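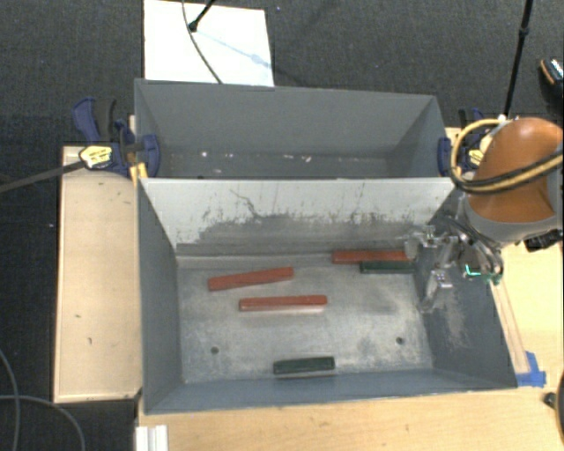

Clestano Workshop Basics
Handout 2: Bins, Blocks and Clamps

2 min read
2,362 shares | 2 comments

Last session ended with a spirited argument over whether a bin is a tool. For the purposes of this course it is, and you will be graded accordingly.

Sloped walls

A bin with straight walls collects things in its corners and keeps them there. Slope the walls and a dropped block tends to slide back toward the floor, where a hand can get at it. You pay for this in floor space. Measure the floor when you order a sloped bin. The rim is the number the catalog likes to print, and it is the larger one. Every year somebody at Clestano buys by the rim and ends up with a handsome funnel.

Sheet metal

Sheet metal takes a beating and shows all of it. Gray dust, scuffs on the floor, grime running down the lower half of a wall: all normal, none of it grounds for a new bin. Wipe it out before class anyway. White specks in an empty bin count as contents, and I do check.

Know where the holes are, too. A small hole in the floor is of no interest to a wooden block and of great interest to a screw.

Blocks

We use plain rectangular wooden blocks, red and green, because they are cheap and hard to lose. Three reds and two greens make a decent first layout. Put one against the foot of a wall, one out in the open, and set at least one on a slant. Students left to themselves will line blocks up like books on a shelf, and then announce that picking them up is easy.

The awkward block is the one against the wall. You have lost access from one side and the slope is leaning out over your knuckles' way in. Try it from the end, then from above, and write down which you preferred. "Neither" is accepted if you explain it.

Clamps

A bin that moves while you work in it will be blamed for everything. Set it on a flat wooden platform and clamp it at the rim with a bar clamp. Snug is enough – sheet metal bends, and a bin with a waist is no use to anyone. Look where the bar sticks out before you walk past. Blue tape is fine for marking a corner. Blue tape is not a clamp, whatever was said last term.

Cables on the carpet should run where feet don't. I have put this in the Omitz handout as well, with similar results.

For next session

1. Lay out five blocks in a front bin and leave the rear one empty.
2. Sketch the layout from above, holes included.
3. Move one block only, and have your partner find out which.
4. Bring the sketch. A description of the sketch will not do.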